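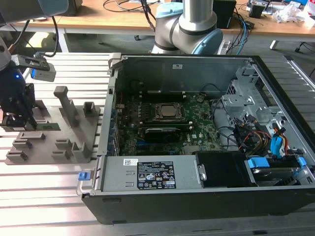 Gillespie MacLeish says you should never start on an old computer after supper, that it will keep you up past midnight and you'll lose a screw in the rug. I read his note over my coffee this morning and laughed, as he has lost more screws than anyone I know. Still, I took his advice and began at nine, with the good light.

April is the month I promised myself I'd sort out the old workstations from the Dutthorpe office, and I'm glad to be at it at last. I do love the inside of these machines – all those cables in red and yellow and blue, and the little blue clips on the hard drive, so you hardly need a screwdriver. I paid 40 dollars for my first one and thought I'd been robbed (Mother certainly thought so!), and now I can't pass one by.

Memory is today's business. I've been reading my notes on which slots to fill first, and my handwriting from last winter is dreadful, so it was slow going. I had to phone Kurkska for the part number, and sat through 163 verses of their waiting music, or so it felt.

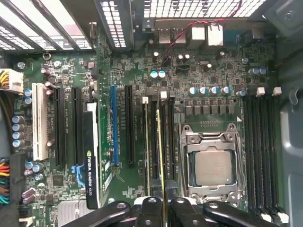
The processor in its socket, with the Quadro K420 over to the left.

I mean to leave the graphics card where it is. It will do nicely for my drawings of the Wurnlow garden, and I'd like to get the beans drawn in before bed.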